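Onolport keep top-tier place with four-point win over Encombe

8/17/22

Onolport will play in the top tier of the regional handball league again next season after beating Encombe 27-23 in the second leg of the relegation playoff. The first leg, played in July on Encombe's court, ended 24-24, so the tie was level when the teams came out and any winner on the night would take the place. Onolport led for all but six minutes of the match.

Encombe, who finished second in the division below, stay where they are for a third season.

Onolport started in a 6-0 defense and kept it for most of the first half. In the first leg they had opened in a 5-1, with the advanced defender placed on Encombe's center back, Suqin Feng, and had given up nine goals through the gap that left on the left side. Head coach Mieczysław Tokarz dropped the advanced defender this time and asked his two middle blockers to step out only when Feng was inside nine meters. Feng scored eight in the first leg. She had three here, one of them from the penalty line.

The first ten minutes were slow. Encombe won the throw-off and scored from their opening attack, a low shot from the right back position that went in off the post. Onolport needed four attacks to reply. Baiba Grigaitė, playing at left back, got the equalizer from a free throw, then added two more from open play to make it 3-1. Encombe missed a penalty at 4-2 and lost a player to a two-minute suspension on the next attack for a pull on the shooting arm.

Onolport did not make much of the extra player. They scored once and conceded once in the two minutes, and Encombe's decision to take off the goalkeeper and attack with six was sound in itself. The one goal they gave up in that spell was a long throw into the open net by Onolport goalkeeper Wubit Alemneh.

Alemneh finished with 15 saves from 38 shots on target. Seven of those came before the break, four of them from the wings, where Encombe's shooting was poor on both sides. The visitors had clearly planned to stretch the 6-0 by moving the ball wide early. The passes arrived on time, but the wings were taking off from tight angles and Alemneh was set for most of them.

Encombe called their first timeout at 9-5 after 19 minutes. They came back with a second pivot in place of the right back, and this worked for a while. Onolport's middle blockers were pinned on the line and could not step out, and Feng had room to shoot or pass. Encombe scored four of the next five goals to get within one at 10-9.

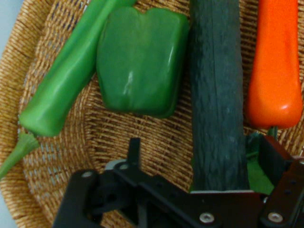

Tokarz answered by moving Grigaitė, who had been resting on defense, into the second position from the left and telling her to play ahead of the line whenever the ball was on the far side. Encombe lost the ball on two straight attacks, both on passes to the second pivot, and Onolport scored from both breaks. A late penalty made it 13-10 at halftime.

The second half was closer to the first leg in its pattern. Encombe went to a 3-2-1 defense from the restart and pushed high on Onolport's back court. The home side had trouble with it. They were called for passive play twice in the first eight minutes and had a shot blocked on a third attack when the warning signal was already up. Encombe tied the score at 14-14 and took the lead at 15-14 with a goal from the left wing, their first from that side in either leg.

Encombe held the lead for most of the next six minutes. At 17-16 they had the ball and an extra player, after an Onolport defender was sent off for two minutes for late contact on the wing. Alemneh saved the first shot, and the rebound went out for a goalkeeper throw. On the following attack Encombe threw the ball over the sideline. Onolport came through the suspension without conceding and drew level as they returned to full strength.

From 17-17 the home side scored five of the next six. Three of the five were from the pivot position, with the pass each time coming from Grigaitė after a cross with the center back. A 3-2-1 leaves few bodies on the six-meter line, and once Onolport stopped trying to shoot over it and began to pass behind it, the space was there. Encombe changed back to a 6-0 at 21-18, by which time there were 11 minutes left.

Encombe's head coach, Junhao Zheng, used his last timeout with five minutes to play and his team three down at 25-22. He took off the goalkeeper and attacked with seven for the rest of the match. The first attack produced a goal. The second ended in a shot wide from the right, and Onolport's right wing threw into the empty net from her own half. Alemneh saved a penalty in the 58th minute, and Onolport scored the last goal of the night from the next attack.

Grigaitė was the top scorer with nine goals from 13 attempts. Encombe's best return was six, from their right back.

Tokarz said the change of defensive system had been decided the day after the first leg. "We watched the nine goals from the left side and they were all the same goal," he said. "We could fix that with one change. The second pivot we did not expect so early, and we lost four or five minutes to it before we moved anyone."

He said he had considered a timeout during Encombe's run after the break. "I had two left. I kept them because the defense was working and the problem was the attack, and the players had the answer already from training. It took them longer than I wanted."

Zheng said his team had lost the match in the two minutes at 17-16. "We have the ball, one more player, and we come out with nothing. If it goes to 18 or 19 there, they have to come out and chase us. The plan for the second half was right. The shooting was under what we need at this level."

He confirmed that Feng had played with strapping on her right shoulder and had taken no part in full-contact training since the first leg. She came off for four minutes early in the second half and returned at 15-14.

Attendance was 945, up from 800 for the last home game of the regular season. The referees gave seven two-minute suspensions, four of them to Encombe, and there were no red cards. Encombe converted three of five penalties and Onolport four of four.

Onolport finished the regular season third from bottom, having won two of their last nine games. They were without Grigaitė for five of those with an ankle injury. The club has said Tokarz will stay on as coach, and that two back-court players are to be added before the new season starts. Alemneh has one year left on her current agreement.

The Žukauskas Cup draw, which includes clubs from both tiers, places Onolport at home in the first round. Encombe have an away tie against Pelta, the side that beat them to the automatic promotion place by a single point.

Onolport: Alemneh (1 goal); Grigaitė 9, center back 3, right back 2, left wing 2, right wing 4, pivot 6.

Encombe: Feng 3, right back 6, left back 4, left wing 2, right wing 2, first pivot 4, second pivot 2.

Halftime: 13-10. First leg: 24-24. Onolport win 51-47 on aggregate.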